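Two arm dishwashing build, sponge keeps slipping. Help?

Nafula Waweru
Building this in the shared shop on Hukmont. Two arms on one rail, left does sponge, right holds the dish. Grip cmd is 6, sponge rolls sideways as soon as it touches teh plate.

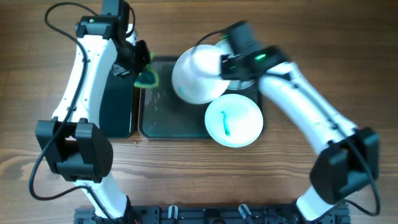

Do both arms need to run off one controller?
Separate ones work if they share a clock. I run mine on one Gerkent board, simpler.

Loop is 12 ms, maybe too slow for contact? Wrist cam up close is pretty useless too, all blur.
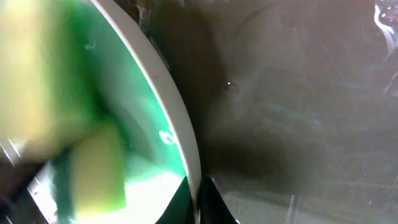
Replies

Jabari Koech
Dont grip it flat. Fold it. Pinch from the bottom so the foam wraps the fingers, green side out. Then back off the force til it stops creeping. Shallow water only.

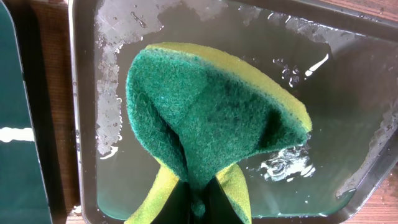 Sponge folded in the fingers, over the tray

Also 12 ms is fine. Ignore anyone who says otherwise.

ogola_bench
get better motors

meromine2
Calibrate the wrist cam first, before you touch grip force. Mine was 2 degrees out and every pass missed. 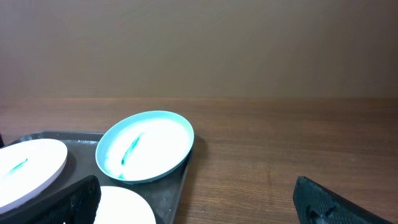 Scoring a wash run is the part I'd sort out next. Same mess every time or your numbers mean nothing. The teal streak on the turquoise-rimmed plate is a decent target, shows up well against the white. Turn the exposure down tho, the inside of that dish is blown out. I did 170 runs before I fixed mine, had to bin the lot.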